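The Suvska cell is a two-arm sorting station for small electronic parts, built by Zulex and in service since July. Routine care is limited to the grippers, the cables and the wrist cameras, which are realigned every 100 hours of operation. 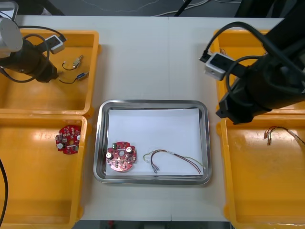

The two arms of the cell, with the central steel tray and yellow parts bins.

Bins are returned to their set positions before each restart. The service procedure, written by Elsie Tindall, is filed as Note 51.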